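Gerlach Wall-Mounted Drying Rack, 30-inch

Share 60

The Gerlach is a folding drying rack that screws to the wall and stays there. It has 10 rails and one hinge, and it holds a full load of wash if you don't own many bath sheets. Folded up, it sticks out about as far as a light switch with ambitions. Pulled down, it takes over the corner of the laundry room and you walk around it until the jeans are done.

We have carried it at Morkby for longer than we have carried most things. Customers buy one, move, leave it on the wall for the next people, and come back for another. As business models go we can't complain.

What you get

One rack, assembled. Two brackets. Screws for wood studs, and anchors for drywall that are better than the ones that came with your towel bar. A paper template with the holes marked. The instructions are one page, printed on one side, and the drawings were done by somebody who has met a screwdriver.

You supply the drill, the level and the wall.

Size and weight limit

The rails are 30 inches long. The rack holds 60 pounds when it's screwed into studs. On anchors alone, cut that in half and keep the wet bedspread for the line outside. Leave clear wall under it for long things like pants and robes, or accept that the cuffs will rest on top of the dryer and pick up lint.

Please don't let children hang from it. We know what the number says. The number is for laundry.

Finish

White or gray. The white matches nothing exactly, which is the way of white. The gray was added last June after years of letters, and has sold to the people who wrote the letters. Both wipe clean with a damp cloth. Skip the scouring powder, and skip bleach too, even if the rest of the room smells of it.

If a rail ever gets a nick, touch it up before you hang anything pale over it. Rust marks on a pillowcase are forever, and so is the conversation about them.

Installing it

Find the studs first. Tape the template up, stand back, and look at it for longer than feels necessary. Most of the calls we get are from people who hung the rack at a perfectly good height for someone else. The top rail should be where you can reach it flat-footed with a wet towel in your hand — wet towels are heavier than the dry one you tested with.

Check the swing of the door. Then check it again with the rack down. Hala Filali on our phones keeps a list of doors that now open only partway, and she would love to stop adding to it.

Once the brackets are tight, the rack lifts onto them and locks with a quarter turn. You can take it off again to paint behind it, and we believe several people have.

Living with it

Hang heavy things on the rails nearest the wall and let the socks have the front. Leave a rail empty between sweaters. A small fan on the floor does more than any gadget we could sell you, and we say that as people who sell gadgets. Shirts can go up on hangers, hooked over the front rail, but take them down before you fold the rack unless you enjoy ironing.

Spare parts

Brackets, end caps and the hinge pin are all sold separately, and so are the screws, for people who put them somewhere safe. The part number for the hinge pin is 1,617 in our catalog. The comma is a mistake from years ago and the ordering system now insists on it. 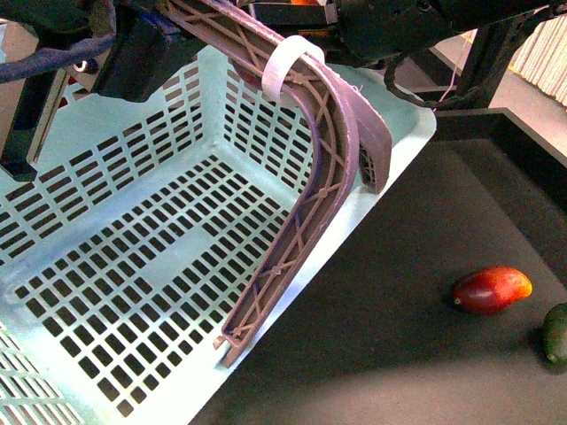

Shipping and returns

Ships flat in one long box. Returns are fine within 60 days if the rack hasn't been on a wall. If it has, call us and we'll talk about it like adults.

10 comments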